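**Protokoll der Frühjahrssitzung, Nachbarschaftschor Adach**
29. April 2023, Probenraum im Obergeschoss
Leitung: Eyerusalem Worku
Protokoll: Siamak Dehghan
Anwesend: 22 Mitglieder, entschuldigt: 3

## 1. Rückblick auf das Winterkonzert

Eyerusalem eröffnet um kurz nach zehn und bedankt sich erst einmal bei allen für den Januar. Das Konzert war das schönste, das wir bisher gesungen haben, da waren sich wirklich alle einig! Besonders das Wiegenlied am Schluss, bei dem der Alt endlich einmal die Melodie hatte, ist vielen im Ohr geblieben. Zwei Zuhörerinnen haben sich danach gemeldet und singen inzwischen im Sopran mit. Herzlich willkommen!

Kritik gab es auch: Die Pause war zu lang, und beim zweiten Stück nach der Pause sind die Männerstimmen einen halben Takt zu früh eingestiegen. Eyerusalem nimmt das auf sich (»ich habe geatmet, ihr habt gesungen«). Der Einsatz wird künftig mit der linken Hand gegeben.

## 2. Programm für den Sommer

Lange und sehr lebendige Aussprache. Zur Wahl standen ein reines Volksliedprogramm und die gemischte Variante mit dem neuen Zyklus »Ntuli«, von dem Eyerusalem beim letzten Mal die ersten Seiten verteilt hatte. Wir haben den Anfang gleich zusammen angesungen, im Sitzen und ohne Klavier, und danach war die Stimmung ziemlich eindeutig – so ein Klang schon beim ersten Durchgang!

Abstimmung: gemischte Variante angenommen, 19 dafür, 3 enthalten.

Der Bass wünscht sich Übungsaufnahmen, am liebsten jede Stimme einzeln und einmal langsam. Siamak spielt sie ein und verschickt sie in der kommenden Woche über den Verteiler. Wer noch keine Mails bekommt, meldet sich bitte bei ihm.

Offen bleibt, ob der vierte Satz mit oder ohne Solo gesungen wird. Interesse am Solo haben zwei Personen angemeldet, beide singen bei der nächsten Probe vor. Weitere Meldungen gern bis dahin.

## 3. Noten und Mappen

Die alten Mappen fallen auseinander. Vorschlag aus dem Tenor: 30 neue bestellen, schwarz, mit Gummizug, dann ist auch für Zuwachs gesorgt. Einstimmig angenommen. Die alten Noten werden nach Stimmen sortiert und bleiben im Schrank; wer zu Hause noch Blätter vom vorletzten Programm findet, bringt sie bitte mit. Es fehlen vor allem Altstimmen vom »Abendgang«.

## 4. Probenwochenende in Gemetti

Der schönste Punkt des Vormittags! Das Haus in Gemetti hat zugesagt, wir bekommen den großen Saal und 26 Betten. Angereist wird am Freitagabend, Abfahrt ist nach dem Mittagessen am Sonntag. Es gibt dort ein gestimmtes Klavier, eine Terrasse und eine Küche, die wir mitbenutzen dürfen.

Stimmproben am Vormittag, Gesamtprobe am Nachmittag, abends offenes Singen. Eyerusalem möchte den Samstagabend ganz ohne Noten gestalten, jede und jeder bringt ein Lied mit, das die anderen nach zweimal Hören mitsingen können. Kanons sind ausdrücklich erwünscht.

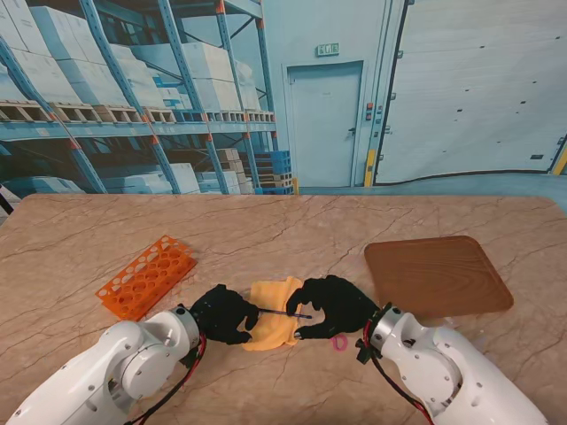 Zur Verpflegung: Frühstück und Mittagessen kommen vom Haus, abends kochen wir selbst. Für den Freitag ist eine große Linsensuppe im Gespräch, für den Samstag werden noch Ideen gesammelt. Unverträglichkeiten bitte auf der Liste eintragen, die an der Tür hängt.

Fahrgemeinschaften organisiert der Sopran. Wer Plätze im Auto frei hat, schreibt es dazu.

## 5. Auftritt mit dem Ensemble Arnano

Das Ensemble Arnano hat angefragt, ob wir im Sommer zwei Stücke gemeinsam singen möchten. Große Freude im Raum – ihr Bläsersatz ist ein Genuss, und draußen tragen die Instrumente uns wunderbar mit. Einstimmig dafür. Eyerusalem klärt Tonarten und Probentermin, wir brauchen mindestens eine gemeinsame Probe im Freien.

## 6. Verschiedenes

- Einsingen beginnt ab sofort pünktlich, Stühle stellen also vorher.
- Für die Teeküche wird ein zweiter Wasserkocher gesucht.
- Die Konzertaufnahme vom Winter kann bei Siamak abgeholt werden, bitte Stick mitbringen.
- Das Geburtstagsständchen für unsere älteste Altistin findet vor der nächsten Probe statt. Pssst!

Zum Abschluss noch einmal der erste Satz aus »Ntuli«, diesmal im Stehen. Ende der Sitzung um 12.15 Uhr.

Siamak Dehghan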